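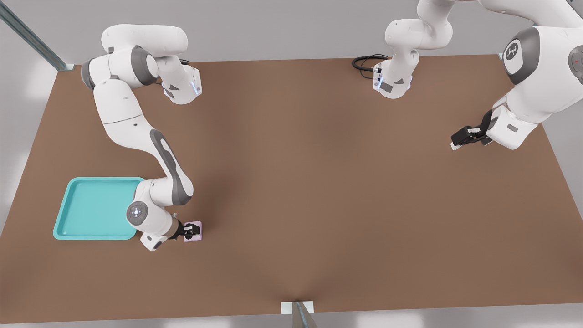
Two robot arms over a brown tabletop (computer rendering).

Jenora Sideline stat app: review
Posted 7/28/21

I keep the stats for a high school football team, and until this spring I did it with a clipboard and a spreadsheet. Jenora Sideline is meant to replace both. You tap in each play as it happens, and it builds the box score, the drive chart and a success rate for each down.

I tested it by charting old game film, plus two live spring scrimmages. In all I entered 2,761 plays on a tablet, so I have a fair idea of where it is good and where it gets in the way.

Entering a play

A basic run takes four taps: player, run, spot, done. Passes take a couple more, and penalties take too many. A holding call that wipes out a long gain means backing out of the play and starting over from the penalty menu. Against a team that goes no-huddle, I fell behind twice in one drive and had to fix it at halftime.

The roster screen holds your two-deep on one page, which I liked. Jersey numbers are large and easy to hit. If two players share a number, as happens in our league, the app asks which one you mean every time. There is a setting to default by offense or defense, but it is buried under Team, then Advanced.

The numbers

Yardage totals matched my hand charts in every game but one, and that error was mine. Sacks come out of rushing by default, high school style, and you can switch to the pro method.

Success rate uses the usual cutoffs by down and you can't change them. I would like to. We run the option, and four yards on first down is a good play for us – the app marks it a failure when it's first and 10.

There is no garbage-time filter. Duvon, which I used for a season before this, has one, but its charts are harder to read and it needs a connection to save anything. Jenora works offline and syncs later.

Battery and price

A full game with the screen bright used a bit over half the battery on my tablet. The license is about $200 a year for one team, with up to 24 games stored. Scrimmages count against that limit. If you chart JV as well, you will run out and have to export and delete.

Exports come out as a clean spreadsheet file. The PDF report looks fine but puts special teams on its own page, even when there is only a line or two.

Verdict

I'm going to use it when the season starts in September, with the clipboard in my bag for the first game. Worth the money for a varsity staff that looks at its numbers every week. For a youth team, the paper sheets are enough.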